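Why Do Straight Roads Look Pointy?

Have you ever looked down a long, straight road and noticed that it seems to squeeze itself into a point? The two sides start out far apart by your feet. Then they creep closer and closer together, until way out in the distance they touch!

If the road really did that, no car could ever get to the end of it. The one out past Vamwood is as straight as a ruler, and trucks drive all the way along it every day without getting stuck. The sides stay exactly the same distance apart the whole way. Lines like that, which run side by side and never get any closer, are called parallel lines.

So your eyes are telling you one thing and the road is doing another. Who's right? They both are, in a way, and finding out why is great fun.

Far things look small

Start with something you already know. When a friend stands next to you, she looks as big as a person should. When she runs to the far side of a playing field, she looks tiny. You could hold up your hand and hide her behind your thumb. She hasn't shrunk, of course (she'd be very surprised to hear that she had).

What changed is how much room she takes up in your view. Everything you see comes to you as light, traveling in straight lines into your eye. Light from the top of your friend's head and light from the soles of her shoes both have to get through the small black opening in the middle of your eye, your pupil. When she's close, those two beams come in from very different directions, one from high up and one from low down. When she's far away, they come in from almost the same direction. Your eye catches a big picture of her in the first case and a little one in the second.

The size of that gap between the two beams is called an angle. Big angle, big view. Small angle, small view. That's most of the secret right there!

Now think about the road

A road is the same width everywhere, so you can imagine it as a whole ladder of equal pieces laid flat on the ground, one rung after another. The rung by your toes is close, so it looks wide. The next one is a bit farther away, so it looks a bit narrower. The one after that is narrower still, and so on, all the way out. Join up the ends of all those rungs and what do you get? Two lines leaning in toward each other.

Let's put some numbers on it. Say you're standing on a straight footpath that is five feet wide, and you hold a ruler out two feet in front of one eye. (Close the other eye, it makes things easier.)

Look at a part of the path that is 40 feet away. Measured against your ruler, the path will cover three inches.

Now look at a part that is 455 feet away, which is longer than a football field. The same path, still five feet wide, covers only a hair more than a quarter of an inch. You could hide it behind a pencil!

If you like arithmetic, here's how it works. Multiply the width of the path by the distance from your eye to the ruler, then divide by the distance to the part of the path you're looking at. Five times two is ten. Divide ten by 40 and you get a quarter of a foot, and a quarter of a foot is three inches. Try it with other distances and see how the answer shrinks. It gets smaller and smaller, but it never gets all the way down to zero, no matter how far you go.

The vanishing point

The place where the two sides of the road seem to meet has a wonderful name. It's called the vanishing point. It isn't a real place, so you can't go there and have a picnic. If you walk toward it, it moves away from you at exactly the same speed, like the end of a rainbow.

On flat land, the vanishing point of a level road sits right on the horizon, the line where the ground seems to stop and the sky begins. The horizon also happens to be at the same height as your eyes. Sit down on the beach and it sits down with you. Climb the lifeguard's steps and up it comes. Next time you're by the sea, give it a try and watch where the horizon crosses the people standing near you.

And every set of parallel lines gets its own vanishing point! Lines that run straight ahead of you meet straight ahead. Lines that run off to the right lean toward a point somewhere off to the right. A grid of squares is a good place to spot it, and you don't need a whole road. Floor tiles will do, or a checked tablecloth, or a tabletop marked out in squares. Get your eye down low and look along it.

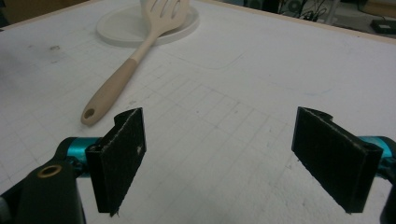 One reader wrote to us to ask why the squares in her drawing of a kitchen floor came out looking like a brick wall, even though she had measured every one of them. She had used a ruler, she said, and made all the squares the same size, and it still looked as if the cat was climbing up the floor instead of walking across it!

That is a terrific question, and the answer is in the measuring. Her squares were all the same size on the real floor, but they shouldn't be the same size on the paper. The ones near the bottom of the page are close to us, so they need to be big. The ones higher up are farther off, so they need to be smaller. They need to be squashed as well. When you look across a floor from the side, each tile looks much shorter from front to back than it really is. Artists call this foreshortening. It's a long word for something you've seen every day of your life.

Draw your own tiled floor

You'll need a sheet of paper, a pencil, a ruler, and an eraser.

Turn the paper sideways and draw a line across it near the top, from one edge to the other. That's your horizon. Put a small dot in the middle of it. There's your vanishing point.

Draw another line across the bottom of the paper, and make 13 little marks along it, all evenly spaced. Start with the first mark at the left-hand end and finish with the last one at the right. Now use your ruler to join each mark to the dot. Press lightly! You should have a big fan of lines that starts wide and comes together at the top.

Next come the lines that go from side to side. Draw one a little way up from the bottom. Then you need to know where the next one goes, and for that there's a clever trick. Look at the tile in the bottom left corner. Draw a straight line from its lower left corner through its upper right corner, and keep right on going until you come to the last line of the fan. Every time your slanting line crosses a line of the fan, draw a level line through that crossing. Those level lines are the rows of your floor.

Look at what's happened. The rows get closer and closer together as they go up the page, and you didn't have to guess at any of them. The slanting line did the work, and that's because a row of real square tiles has diagonals that line up perfectly from corner to corner.

Color in every other tile like a checkerboard. Stand back a little and tip your head. It should look as though you could roll a marble right into the paper.

Painters used to find this hard

For a very long time, artists in many places drew things in different ways, and they weren't always trying to copy what the eye sees. In some old paintings a king is enormous and his servants are small, because the king was the important one. In others, a table is tipped up toward you so that you can see every dish on it. Those paintings tell you plenty! They just tell it differently.

Then, in Italy in the 1400s, painters and builders became very excited about vanishing points. They worked out rules for them and filled their pictures with checkered floors and long rows of columns, partly to show off. If you visit a museum, look for a painting with a tiled floor in it, and follow the lines between the tiles with your finger in the air (not on the painting, please). See if you can find where they meet. Very often it's right behind somebody's head, because the painter wanted you to look there.

More places to look

Once you start hunting for vanishing points you'll find them all over. Try a long school hallway, where the floor, the ceiling, and the tops of the lockers all aim for the same spot. Supermarket aisles are good too – look at the edges of the shelves. So is a line of streetlights after dark.

Look up as well! Stand close to a tall building and the sides lean in toward each other as they rise. On some afternoons, beams of sunlight pour through a gap in the clouds and spread out like a fan. Those beams are very nearly parallel, just like the sides of the road. They look spread out only because the near ends are so much closer to you than the far ends.

Railroad tracks are the most famous example of all, but never go onto the tracks to look. A footbridge over the line gives you a much better view, and you might get to see a train come out of the vanishing point, starting as a dot and growing until it roars by underneath you.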